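Panel meter reading uneven between phases, worry or no?
Brakthorpe Maintenance Forum > Switchgear and Panels

dorian_pruvost
September 3, 2019
Took over the pump house at Hundmont in March, got a cabinet I don't fully trust. Meter on the door gives me three voltages and they never match. Usually one sits a few volts over the other two. Nothing tripping, pumps sound fine. Last guy left zero notes. Also yellow, green and red lamps across the top all lit all the time, is that normal or am I looking at a fault light?

zoia_ch
Post the numbers. "a few volts" could be anything

dorian_pruvost
ok. First line 221.8, then 224.8, then 221.6. There's a fourth row of smaller digits, haven't worked out what it's cycling thru.

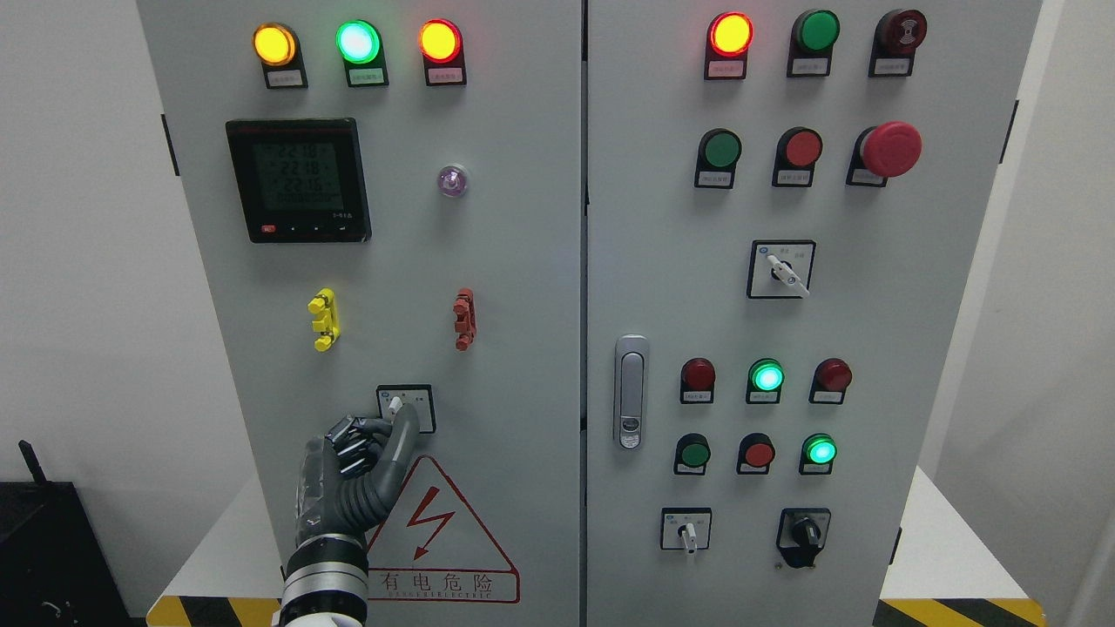

Lamp labels are in Chinese and tiny so no help to me. Manual is missing, drawing pocket inside the door had a takeout menu in it.

HnatL
3 volts spread on 220ish phase to neutral. That's nothing. You've probably got more single phase load hanging on two of them, lights, heaters, whatever. Leave it alone.

And yellow green red in a row is usualy just phase indication, one lamp per phase. All three on = all three phases there. Not a fault light.

zoia_ch
Disagree on "leave it alone". Agree the spread is small. But he has no drawings, so he's guessing what the lamps are wired to. We had a panel at Fosham where the red one was "pump running" and everybody read it as a phase lamp for years. Trace it.

HnatL
sure, trace it. With the supply isolated and locked out. Not standing there with the door open poking around live, there's a danger electric sign on the front for a reason

zoia_ch
never said live

dorian_pruvost
Fair. Whole place can go down for 20 minutes early morning, will do it then. What about the selector switch in the middle of the door, same thing, trace it? I've been treating it as hand/auto but that's just what I was told.

meriem_b
Yes trace it. Could be hand/auto, could be picking something else entirely. And write down which way it's pointing BEFORE you isolate. Ask me how I know.

Also get a clamp meter on each phase when it's running. Current tells you way more than voltage here. If amps are way off between phases then I'd start caring.

HnatL
+1 on the clamp. By someone qualified pls

dorian_pruvost
Got a contractor coming from Bailly anyway for the float switches, will have him clamp it same visit. Will post amps when I have em. Anybody know who'd still have drawings for these? Serial plate inside ends in 474, rest is scratched off

meriem_b
try whoever did the original install, they somtimes keep a copy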